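Cleaning Ceiling Fixtures in a Large Workroom

Scope

These notes cover routine cleaning of ceiling lights, a ceiling-mounted air conditioning unit, exposed beams and railings in a workroom or converted shop space. They assume a sound ceiling, fixtures in working order and a person comfortable on a platform ladder. Wiring faults, refrigerant problems and anything above the reach of the ladder are work for a licensed contractor.

Order of work

Work from the highest surface to the lowest, and from the far wall toward the door. Dust from a beam settles on the light below it, so lights cleaned before beams will need cleaning twice. The sequence used here is beams, air conditioning unit, lights, railings, floor.

Before starting, switch off the lights and the air conditioner at the breaker and tag the breaker. A wall switch is not enough for the tube lights. Allow 15 minutes for lamps to cool. Move stools and portable items out from under the work area and cover benches with plastic sheeting. Cotton drop cloths let fine dust through.

Tools

Vacuum with a soft brush head and an extension wand
Microfiber cloths, at least 5, washed without fabric softener
Spray bottle, 600 ml, filled with warm water and a few drops of dish soap
Soft paintbrush, 2 inches wide, for grilles and screw heads
Platform ladder with a guard rail
Safety glasses and a dust mask

The Trundby extension wand has a locking collar that needs to be turned past the first click. If it is left at the first click, the wand shortens under load.

Painted beams

Vacuum both sides and the lower face of each beam. Keep the brush in contact with the surface and move it in one direction. Scrubbing back and forth leaves gray streaks on flat white paint. Where a mark remains, use a cloth dampened with plain water and blot. Flat paint burnishes when rubbed and the shiny patch shows in low light from the side. Grease marks near a kitchenette may need the soap solution, followed by a clean damp cloth.

Air conditioning unit

Open the intake grille according to the manual. On most units two sliding latches release one side and the grille hangs from safety cords. Leave the cords attached. Lift out the filter and carry it flat to a sink so the dust stays on top. Rinse from the clean side toward the dirty side with lukewarm water. Hot water can warp the plastic mesh.

Stand the filter in the shade until completely dry. A damp filter put back into service will smell within days. Vacuum the inside of the grille and wipe the louvers by hand without forcing them past their stop. Seon-mi Son, who wrote the original checklist for the Jirkudel workshop, logged the hour meter at each cleaning. The last entry reads 2,162, and the filter was gray but not matted.
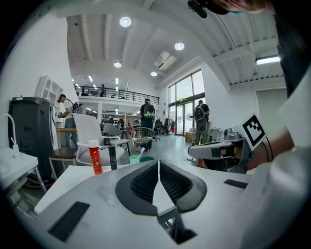 Recessed lights

Wipe the trim ring first with a dry cloth, then with a lightly damp one. Spray the cloth, never the fixture. Clean the lens or diffuser in a circle from the center outward. If the diffuser comes off, wash it in soapy water, rinse, and let it air dry on a rack. Paper towels scratch acrylic.

Tube and strip lights

Support a tube at both ends when removing it. Wipe it dry, avoid the pins, and refit it until it seats fully. A tube that flickers after cleaning is usually not seated. Strip lights fixed in rows should be dusted in place with the paintbrush and vacuum held together.

Corrugated ceiling sections hold dust in the folds. Follow each fold lengthwise with the crevice tool. Do not use a wet cloth on bare metal edges.

Railings and balcony edges

Black metal railings show lint and water spots more than dirt. Use a barely damp cloth, then a dry one. White floor edges pick up shoe marks, and a melamine sponge used with light pressure will take most of them off. Clear the area below before working on a balcony.

Interval

Filter: monthly in heavy use.
Lights and grille: every three months.
Beams and corrugated sections: once a year. March works well, before the cooling season.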